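Household Goods and Small Spaces
Handout 8: Storing things in the open

Last week covered closed storage, meaning cupboards, drawers and boxes with lids. This week is about open storage: shelves, rails, hooks and stands. Read the Kristiansen chapter before class and bring your floor plan from October.

Open storage works best for things used every day. A plate that leaves the shelf twice a day does not have time to gather dust. A fish kettle used at holidays does. When you plan a kitchen, sort the contents by how often they are used before you decide where anything goes.

Height matters as much as frequency. Daily items belong between the hip and the eye. Heavy items go low. The space above the eye can take light things, but people stop using what they cannot reach without a stool.
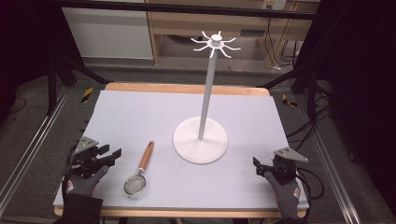 How much of a small kitchen should be open storage?
About a third is a good starting point for a household of two. Go lower if the stove has no hood, as grease settles on anything left out near it.

Hanging saves floor and shelf area but uses air space that is easy to forget on a drawing. Mark the full swing of anything that hangs. In the Serno apartment plan, a pan rail looked fine on paper and blocked the window handle once the pans were on it.

Weight should be checked too. A wall rail is only as strong as its fixings, and plasterboard needs anchors made for it. A freestanding rack needs a base wide enough for an uneven load.

Terms to know: dead space, reach zone, point of use, footprint.

Assignment, due Sat 18 November: redraw the Brulel kitchen with no more than two closed cupboards. Mark the reach zones and label each open area with what it holds. Plans go in the Rina folder, one sheet per student. Write your name on the back of the sheet and give the scale on the front.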